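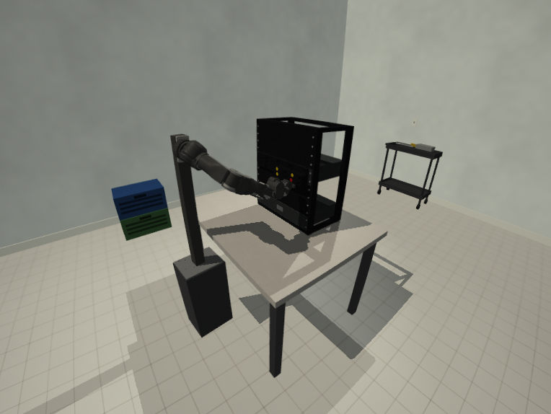

Ticket 3085 - Lengyel, tâche « bouton rouge » - statut : rouvert

Le ticket avait été clos avec la mention « corrigé par la mise à jour du planificateur ». Je le rouvre. Le taux de réussite affiché par Dredimness est de 82 % sur 700 épisodes simulés, et je n'y crois pas beaucoup. Le critère de succès se contente d'une distance entre la pince et la cible. Aucun contact n'est exigé, aucun état du bouton n'est relu.
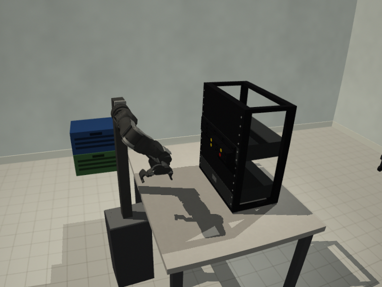
Premier essai de mon côté : même graine, même scène, seuil de distance divisé par deux. Il reste 53 % de réussites. La trajectoire n'a pas changé d'un radian, le planificateur n'y est donc pour rien. À noter aussi que le bouton jaune le plus à droite se trouve juste au-dessus du rouge. Avec le seuil d'origine, viser l'un ou l'autre donne le même score.

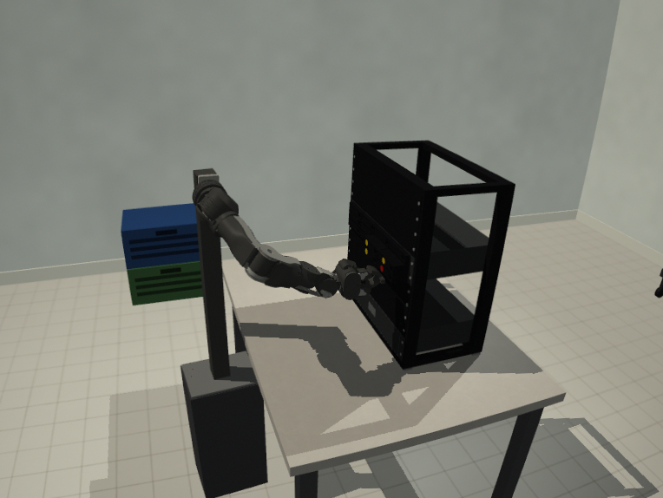

Publié par : maintenance simulation, Dilladcombe
26 octobre 2018

Réponse reçue de l'équipe Gornbridge : « sûrement un décalage de calibration caméra ». Peut-être - sauf que la pose du rack est lue directement dans le simulateur pour cette tâche, la perception est désactivée dans la config. J'ai vérifié deux fois. Je veux bien qu'on me montre la ligne où elle se réactive.

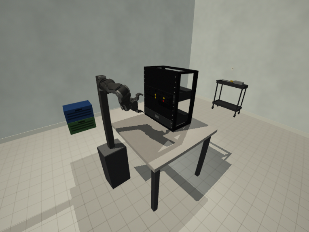
Pince ouverte, doigt inférieur près du montant avant gauche du rack.

À faire avant toute nouvelle clôture :
- remplacer le test de distance par un test de contact sur le bouton rouge
- journaliser l'identifiant du bouton visé
- relancer la série complète avec les anciennes graines

Pas de chiffre à communiquer en novembre tant que le deuxième point n'est pas fait.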